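Drekell Opens Daylight Reading Pavilion Season in Stillomton with New Jankauskaitė Short Story Prize

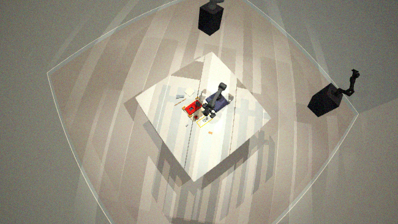 STILLOMTON (Oct 17, 2021) - Drekell, the small press and reading program based on the Stillomton waterfront, is thrilled to announce the Jankauskaitė Prize, a new award for short fiction by writers who have not yet published a book. Entries open in November, and the winning stories will be read aloud to the public next spring at Skikard, the old rope works that Drekell has shared with the town library for the past two years.

The prize takes its name from the street where Drekell first set up shop. Jankauskaitė Street is only a few doors long, and the press began there in a single room above a shoe repair, with one secondhand printer and a window that would not close. Much of what the press still does today started in that room, including the Tuesday-style open readings (they have moved around the week many times since) and the habit of sending a handwritten note back with every story, accepted or not.

That habit will carry over to the prize. Every writer who enters will receive a personal note from one of the readers. It is slow work and it makes for a long winter, but writers have told us over and over that a few lines from a real reader kept them going, and we would not dream of dropping it now!

Last year's open call, which had no prize attached at all, brought in 236 stories. They came from bus drivers, retired teachers, night nurses, high school students and one very funny beekeeper. There were ghost stories and kitchen stories, a western set on a ferry, and a love story told completely in parking tickets. We loved reading them, and we kept wishing there was more we could do for the people who wrote them. The Jankauskaitė Prize grew out of that wish.

How it works

Stories may be up to 25 pages, double spaced, in English or in translation into English. Translators are warmly invited to enter, and if a translated story is chosen the award is shared evenly between the writer and the translator. Any subject and any style is welcome. Stories that have appeared on a personal blog or in a school magazine are fine. Stories that have been printed in a book or a paid magazine are not eligible this time.

There is no entry fee. Writers may send their work through the form on the Drekell website or drop a paper copy in the green mailbox by the side door at Skikard. Paper entries are read exactly the same way as electronic ones. Please leave your name off the pages themselves and put it on a separate cover sheet, along with a mailing address so that your note can reach you.

Drekell will choose 2 winning stories. Each will be published as a stand-alone pocket book in a first printing of 400 copies, sewn and trimmed in Stillomton, with cover art made especially for the story. The authors will receive a cash award, a box of their own books and a weekend stay in town for the spring reading. A longer list of stories the readers admired will be posted online, and those writers will be invited to take part in the open readings through the summer.

At Skikard

The spring reading will be held in the long hall, where the ropes were once walked out from end to end. It is a wonderful room for the human voice - high, plain and a little echoey near the doors. The library will bring over its rolling shelves for the evening, and there will be soup and bread afterward, as there always is. Admission is free and no tickets are needed. The hall is step-free from the harbor side, and large-print copies of both winning stories will be on hand for anyone who would like to follow along.

In the weeks before entries close, Skikard will also host a run of relaxed writing afternoons. These are not classes. There is a big pot of tea, there are pencils, and there is somebody from the press on hand to talk through an ending that will not behave. Come with a finished draft or come with a first sentence. Children are welcome when they bring an adult.

Dates for the writing afternoons, the full entry guidelines and the form will be posted on the Drekell website when entries open.

About Drekell

Drekell publishes short fiction and translations in small, carefully made editions and runs free public readings in Stillomton all year. Review copies of current titles are available on request from the press office at Skikard.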